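Ticket 1871 - Left gripper does not close fully after change of fingers
Product: two-arm station, parallel grippers, Rajan controller
Site: Stornau workshop
Priority: normal
Status: open, waiting for supplier
Opened: June 17, 2025

Description of the problem

We are comparing two sets of fingers for our parallel grippers. The old set is from Nimelska and the new set is from Flivmont. Both arms had the old set until the start of this test. We changed the fingers on both sides, did the homing again and started the usual hand-over test, where the right arm picks up a part, holds it in front of the left arm and the left arm takes it.

The right gripper works well with the new fingers. The left gripper opens normally, but when it gets the close command it stops before the fingers touch. The controller then reports "target reached", so the program believes that a part is held and continues. With a thick part you do not notice the fault. With a thin part the left gripper closes on air, and the right gripper lets go.

Expected: the left gripper closes until it feels the part, or until the fingers meet.
Seen: the left gripper stops with a gap of 6 mm and gives no error.

What we have tried

Step 1. Restarted the controller and did the homing for both grippers again. No change.

Step 2. Checked the screws of the fingers on the left side. One was not tight enough. We tightened it and repeated the test. The gap is the same.

Step 3. Looked for dirt in the guide rail of the gripper. It was clean. We moved the fingers by hand with the power off and they go the whole way, smoothly on both sides. So I think that the mechanical part is good.

Step 4. Put the old Nimelska fingers back on the left side only. The gap is still there, the same size. This surprised us, as the fault was not present before the change. It seems the new fingers are not guilty and something was stored in the controller during the homing.

Step 5. Exchanged the gripper cables at the controller. The fault stays with the left channel: the right gripper, when it is connected to the left channel, also stops too early. The left gripper on the right channel closes completely. Cables are now back in their normal places.

Step 6. Compared the settings of the two channels. Speed is the same. Force is the same. "Closed position" is zero on the right channel and 500 on the left channel. We did not enter this value. We wrote zero on the left and saved, but after a restart it was 500 again.

Step 7. Put the Flivmont fingers on the left side again and repeated the hand-over with the round metal disc, as this is our thinnest part. The right arm holds it by the rim, on edge, so that the left fingers can come from the side. The left gripper must be fully open before the right arm moves to the middle, otherwise the fingers can hit the disc.

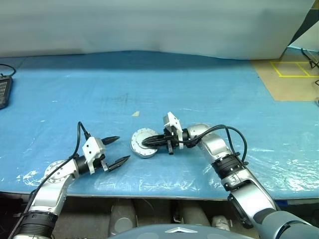
Step 7: disc in the right gripper, left gripper open.

We stopped the program at this point and sent the close command by hand with a lower force, then with a higher force. The result does not depend on the force. The fingers stop at the same position every time.

Workaround

After each restart we write zero for the left channel by hand and do not save it. Then the left gripper closes correctly until the next restart. We made more than 7 hand-overs in this way without losing the disc. It is acceptable for the comparison of the fingers, but not for a program which runs without a person next to it.

Questions to Rajan support

Where does the controller keep the value for "closed position"? We suppose there is a second copy which is read at the start and overwrites ours.

Can we delete this copy ourselves, or must the controller be sent back? We would prefer not to send it - the comparison should be finished in July and we have no second unit.

Is it possible that the homing was done while a finger was not fully screwed in, and that this made the wrong value? See step 2.

Attached: settings of both channels, controller log from steps 5 to 7.

Update, same day

Support has confirmed that they received the log and asked for the firmware version of the left channel. Sent. Please keep the ticket open.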